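Savton School of Farriery
Frequently Asked Questions for Applicants and Horse Owners

Admissions

Who may apply to the full course?
Applicants must be at least 18 years of age by the first day of instruction and hold a high school diploma or its equivalent. Prior experience with horses is recommended but is not required. Applicants who have never handled a horse are asked to complete the weekend handling course at the Brasalen barn before their place is confirmed.

How long is the course?
The full course runs for 30 weeks, beginning in September. A short course of six weeks is offered in the summer for owners who wish to trim their own horses. The short course does not lead to a certificate and may not be counted toward the full course.

How many students are admitted?
Each instructor supervises no more than 6 students at the forge. When a class is full, applicants are placed on a waiting list in the order in which their completed forms were received.

Is there a physical requirement?
Farriery is demanding work. Students spend much of the day bent under a horse, and they must be able to lift and carry an anvil stand with one other person. A physician's statement is required with the application. Applicants with a back, knee or wrist injury should contact the admissions office before applying.

Fees and Tools

What does the course cost?
Tuition for the short course is $1,573. Tuition for the full course is set each spring and is stated in the offer letter. A deposit is due within two weeks of the offer and is not refundable after July.

Are tools included?
No. Students on the full course purchase the standard tool kit, priced at $941, which contains nippers, a rasp, hoof knives, a driving hammer, clinchers, a pull-off, a hoof gauge, tongs and an apron. Students who already own tools may bring them for inspection in the first week. Any item that does not pass must be replaced. Anvils and forges are provided for use on school grounds.

May I pay in installments?
Yes. Full-course students may pay in three parts. An installment form must be signed before the first day of instruction.

Instruction

What is taught?
Students study the anatomy of the lower leg, trimming and balance, hot and cold shoeing, and the making of shoes from bar stock. Bookkeeping and client records are covered in the final term. Therapeutic shoeing is introduced, but students do not perform it without a veterinarian's written direction.

Where does instruction take place?
Forge work and classroom sessions are held at the Savton campus. Live horses are trimmed and shod at the Brasalen barn and at the Cairns boarding stable. Students provide their own transportation between sites.

What happens if I miss a class?
Missed forge hours must be made up before the final assessment. Missed barn visits can be made up only when another group has space.

Does the school find work for graduates?
The school does not guarantee employment. A list of working farriers who accept apprentices is kept in the office and is open to current students and graduates.

Horse Owners

Can my horse be shod by students?
Yes. Owners may bring horses to the Brasalen barn on clinic mornings, beginning at 8:30 a.m. Every horse is checked by an instructor before and after the work. Horses must stand quietly when tied, and current vaccination papers must be shown at the gate.

How are appointments made?
Appointments are made through the Zasik booking page or by telephone. Please cancel at least one day in advance. Owners who miss two appointments without notice may be refused further bookings for the rest of the term.

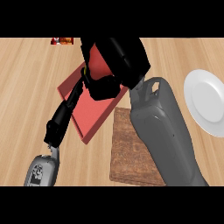

Owners are asked to remain on the grounds until their horse has been released by the instructor. A written record of the work is given to the owner at that time, and a copy is kept by the school. Concerns about a loose shoe or a lame horse should be reported to the clinic desk the same day.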